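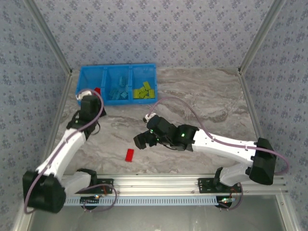
Small flowers, one reply to our spring mailing informed us, are what a wall wears when it has given up. The reply went on to ask whether we had considered palm leaves, or a heron.

We have considered the heron. Flustent, the wallpaper printer in Lebrun, today announces Imum, a range of 22 small-scale floral papers that will go on sale in September without a single bird in it. There are no palms, no tigers peering out of ferns, and no moody forest that has to be hung by a specialist and then lived with by everyone else. There are sprigs, buds, clusters and one modest vine, which was argued over for most of the winter and is included under protest from half the drawing room.

90 shares | 16 comments

Flustent has printed small florals for as long as it has printed anything. During the years when the country painted every room white, and then the years when it painted every room gray, the company kept them going for a faithful public made up largely of guest bedrooms. Then came the big-pattern revival. Flustent welcomed it, sold a respectable amount of wallpaper featuring pomegranates, and noticed that a fair share of the customers who bought the pomegranates came back later, somewhat quieter, asking for something they could have breakfast next to.

Imum is for those customers. It is also for people who rent, people with crooked walls, people whose hallway is narrower than the sofa they are trying to get through it, and anyone who has stood on a ladder holding a strip of paper with half a peacock on it, looking for the other half.

The case for a small pattern is mostly a practical one. A large repeat has to line up from strip to strip, and every time it lines up, a piece of wallpaper goes in the trash. Customers tend to discover this at the checkout, where the number of rolls has grown since they last looked. A small repeat wastes far less. It forgives a wall that leans. It forgives a ceiling that slopes, a door frame that was put in by a cousin, and a corner that is square only by reputation. If the paper is hung slightly off, the flowers do not draw attention to it. They are small and they have their own concerns.

A small pattern also behaves well with other patterns, a matter on which Flustent receives a good deal of anxious mail. The usual question is whether floral walls can share a room with a patterned floor, a marbled counter or a checked tablecloth. The usual answer is yes, provided one of them is prepared to be the quiet one. Pale grounds do this best. A gray or blue-gray paper with a darker blue flower reads as a soft texture from the far side of the room, and only owns up to being flowers when you get close.

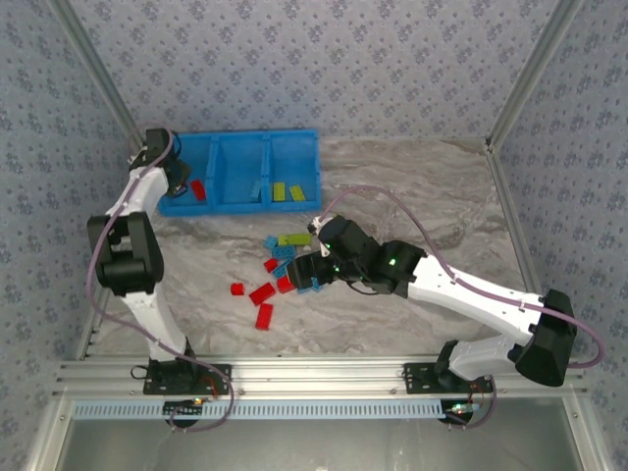 Scale is where most people go wrong, and they go wrong by standing too close to the sample book. A sprig that looks fussy in the hand will settle down on the wall. A sprig that looks charming in the hand may disappear completely, leaving the customer with what appears to be a slightly dirty paint color at wallpaper prices. For this reason every Imum paper can be ordered as a large sample sheet, big enough to tape up and ignore for a week. Ignoring it is the test. If you find yourself glaring at it while brushing your teeth, send for a different one.

Sample sheets cost $16, and the money comes off the first order. We are aware that other companies send samples free of charge. They are very nice little samples, and you could cover a matchbox with any of them.

The 22 papers were drawn from the company's own pattern drawers, which had not been properly sorted in living memory and which turned out to contain, along with the patterns, several menus and a glove. Original sheets were cleaned, redrawn where mice had expressed an opinion, and recolored. A few of the older color schemes have been kept exactly as they were found. One of them is a mustard that divided the building. It is called Mustard, since all the more flattering names we tried were felt to be misleading.

Naming was in general kept to a minimum. Customers will not find a Whispering Meadow or a Grandmother's Secret in the Imum range. The papers are called things like Small Blue Cluster, Sprig on Gray, Bud, Other Bud and Vine. A customer who telephones to ask for Other Bud will receive Other Bud, and both parties can get on with the day.

Imum papers are printed on a paste-the-wall backing, meaning that the adhesive goes on the wall and the dry paper is hung straight from the roll. This has ended the tradition of the long table, the bucket and the folded wet strip that has to be carried across a room like an injured swan. Flustent recommends Didorier, its own ready-mixed paste, which comes in a tub and smells of very little. Other pastes will also work. We would be happier if you used ours.

Care is simple. The papers may be wiped with a damp cloth. They may not be scrubbed, steamed, or cleaned with the stuff under the sink that takes the finish off everything else. In bathrooms they will do well if there is a window or a working fan, and less well if the fan is one of those that makes the noise without moving any air. Behind a stove, please use tile.

Children's rooms deserve a word. The trade likes to sell parents a paper with rockets or rabbits on it, chosen with great excitement for a child of three and regarded by the same child at seven as a personal humiliation. A small floral has no such expiration date. It has nothing to do with any film. It will sit behind a crib, a bunk bed, a drum kit and finally an exercise bike, and at no stage will anyone demand that it be stripped before their friends come over. It also hides pencil marks up to a point, and the point is further off than you would think.
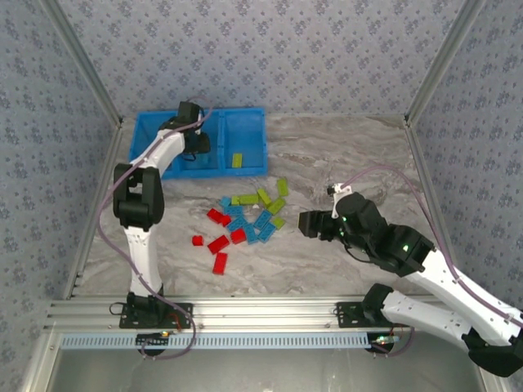
Small florals on a pale ground, with toy bricks and a divided blue bin.

Flustent would like to deal here with the suggestion, raised in several of the replies to our mailing, that small florals are old-fashioned. They are. So are doors. The company takes the view that a thing can be old-fashioned for so long that fashion walks past it a few times in each direction, and that the sensible course is to stay put and keep the presses clean. We said the same during the gray years, when it was less popular.

We would also like to address the accusation that they are cowardly. A mural of a jungle is certainly brave. It is brave in the way that a very loud shirt is brave, and the person wearing it is always the last to tire of it. Covering all the walls of a dining room in tiny flowers, ceiling line to baseboard, with no "feature wall" to hide behind, takes a certain steadiness of purpose. We encourage customers to do all the walls. One wall of small flowers looks like the budget ran out.

To mark the launch, the Lebrun shop will give away 900 offcut bundles left over from test printing. Each bundle contains enough paper for lining drawers, covering schoolbooks or repairing a dollhouse, and none of them contains enough for a room, however carefully you lay it out on the floor. Bundles are one to a household. Please do not send in your relatives one at a time in different hats, as happened with the pomegranates.

Unopened rolls may be returned within 90 days. Opened rolls may not, even if only the first bit has been cut off and the rest is, as one letter put it, basically new. Customers are asked to check that all their rolls carry the same batch mark before hanging, and to check again when they are sure that they already did.

The Imum range will be stocked at the Lebrun shop and by mail order from September. Didorier paste is available now. The vine can be seen by asking at the counter, where you may get a second opinion on it whether or not you wanted one.

A heron is not planned.

Notes for editors: Sample sheets of any paper in the range are available to the press on request and do not need to be returned, although we do notice. Pattern names should be printed as given, including Other Bud. Flustent is pronounced the way it looks.

16 comments | Share this release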